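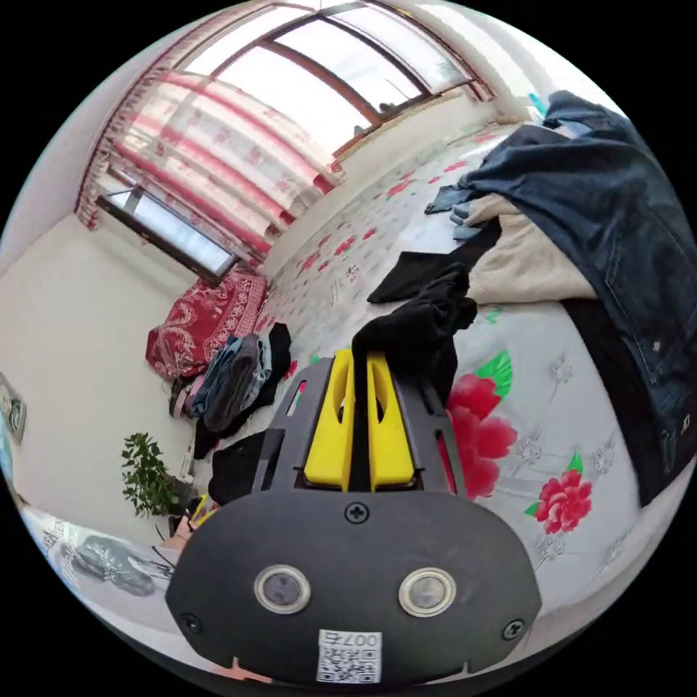
Gelley Tenants' Bulletin, No. 69, page 3

**Wanted: people to sort and fold clothes**

The Pelonberg clothing exchange opens again in March, and we need more hands before then. Donations come in mixed: denim, cream and black garments in one heap, small things on top. Sorting is done on a bed in the upstairs room at Scanlon House, where there is space to spread everything out.

You would:

- separate denim from lighter clothes
- check pockets, seams and buttons
- fold and stack by size
- set aside anything that needs mending

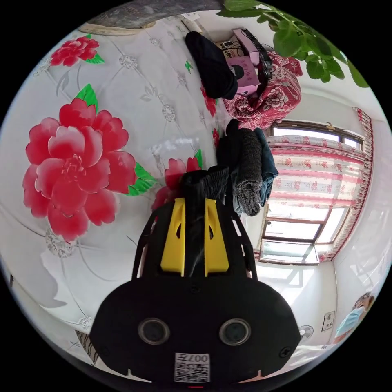

*Knitted items and dark clothes on the flowered bedspread, Scanlon House.*

Shifts last 3 hours and start at 9 a.m. or 1 p.m. We have 20 places. No experience is needed, but you should be able to stand and bend for most of a shift. Please wear short sleeves and leave rings at home, as they catch on knits. 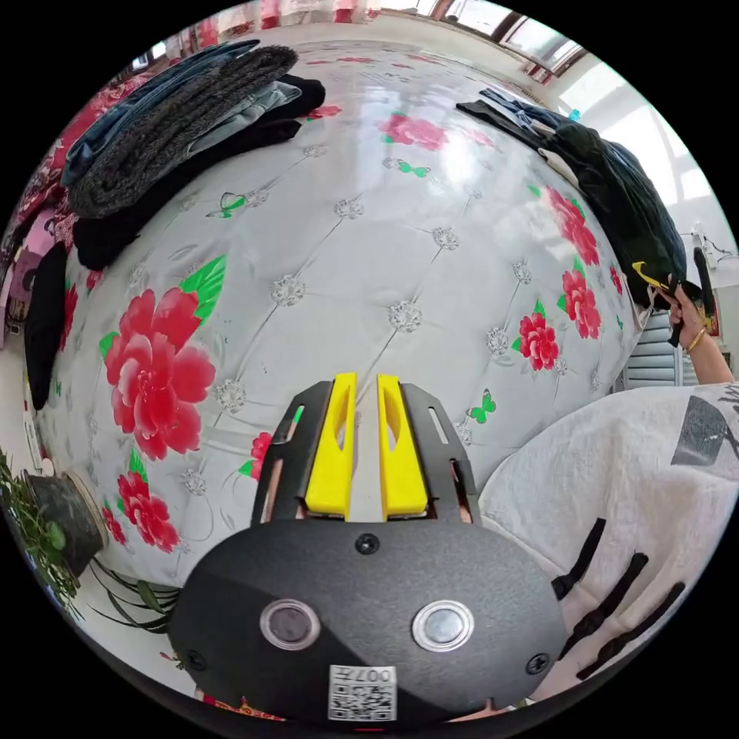
Folded clothes go in piles toward the edge of the bed so the middle stays free for the next bag. Full piles are boxed at the end of each shift and carried down to the Nernley Street door.

The work is unpaid. Helpers may choose three items each before the exchange opens. Anyone under 16 must come with an adult.

To sign up, leave your name, phone number and preferred start time at the Scanlon House front desk.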